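Nous utilisons des cookies pour mesurer l'audience de ce blog. En poursuivant votre lecture, vous acceptez leur utilisation. Accepter | Refuser | En savoir plus

Deux pinces et un bocal

13 février

J'avais promis de raconter un peu mon travail du moment à ceux qui me le demandent, alors voilà. Depuis octobre je fais des démonstrations pour Bisine. Le principe est simple : je tiens une pince dans chaque main, je fais un geste, tout est enregistré, et plus tard un robot apprend à partir de ces enregistrements. Je ne programme rien. Je refais la même petite tâche un grand nombre de fois, proprement.

On travaille sur une table en bois clair avec une planche blanche posée dessus. Sur la planche, un petit bocal en verre. C'est Xuân Huỳnh qui m'a formé, pendant deux jours, et Định Lương qui relit les enregistrements et me renvoie ceux qui ne vont pas. Le projet s'appelle Cai en interne. Je n'ai pas demandé d'où venait le nom.

Au début je croyais que la difficulté serait la force. Il n'en faut presque pas. Ce qui est pénible, c'est de renoncer à ses doigts. Avec les doigts on corrige sans arrêt, on fait rouler l'objet, on sent qu'il glisse avant qu'il glisse. Avec la pince on a deux mors noirs qui s'ouvrent et se ferment, et c'est tout. Si la prise est mauvaise, il faut reposer et recommencer. Le premier jour je tournais le poignet pour rattraper, et Định a tout refusé.

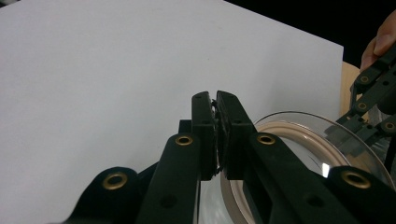 Les petites choses fines sont les pires. Une bouteille, un gobelet, on les prend un peu n'importe où et cela passe. Pour quelque chose de mince, il faut arriver bien dans l'axe, sinon un mors touche avant l'autre et l'objet part de travers. J'ai pris l'habitude de m'arrêter un court instant avant de serrer. Xuân n'aimait pas trop cela, elle disait que le robot allait apprendre la pause aussi. On a gardé une pause très courte.

L'autre difficulté est la deuxième main. Je suis droitier et ma main gauche avait tendance à ne rien faire, ou pire, à se promener devant l'objet. La consigne est que chaque main ait un rôle du début à la fin de la prise. Si elle attend, elle attend à côté, sans bouger. J'ai mis une bonne semaine à ne plus y penser.

L'objectif pour la première tâche était de 500 démonstrations validées. Je les ai faites par séries de 17, ce qui correspond chez moi au moment où je commence à bâcler. Après je me lève, je bois quelque chose, je reviens. J'ai essayé une fois d'en faire 100 d'affilée pour voir. Les dernières étaient inutilisables, les gestes de plus en plus courts et secs. Toutes tâches confondues, le compteur affichait 1 593 vendredi soir, refusées comprises.

Quelques remarques pratiques, parce qu'un lecteur qui commence le même genre de poste chez Billier m'a écrit pour en avoir :

1. Régler la hauteur de la table avant tout le reste. Si les épaules montent, on le paie en fin de matinée. Chez nous la table était trop haute et j'ai mis trois jours à le dire.

2. Faire attention aux câbles. Il y en a un par pince et ils tirent un peu sur le poignet si on les laisse pendre du mauvais côté. Je les place avant chaque série, même quand j'ai l'impression qu'ils n'ont pas bougé.
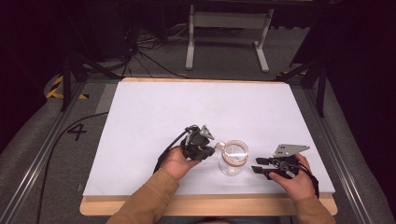
3. Varier la position de départ. On a tous envie de reposer l'objet au même endroit, c'est plus confortable. Định m'a montré une série où le bocal ne changeait presque pas de place d'une prise à l'autre. Elle est partie à la corbeille.

4. Ne pas effacer soi-même les essais ratés. On les marque et on passe au suivant. Certains servent quand même, surtout ceux où l'on rattrape une prise mal engagée.

5. Noter la fatigue. J'écris un mot dans un cahier à la fin de chaque série, « bien », « moyen », « lourd ». Quand il y a deux « lourd » de suite, j'arrête.

On me demande souvent si le robot y arrive. Je n'ai vu qu'un essai, dans les locaux de Cistgate, et il a pris l'objet une fois sur deux environ. Il approchait lentement, avec le petit arrêt avant de serrer. Xuân m'a regardé et n'a rien dit.

La semaine prochaine on change de tâche. Je ne sais pas encore laquelle, mais on m'a demandé de couper mes ongles et de venir avec des manches moins larges.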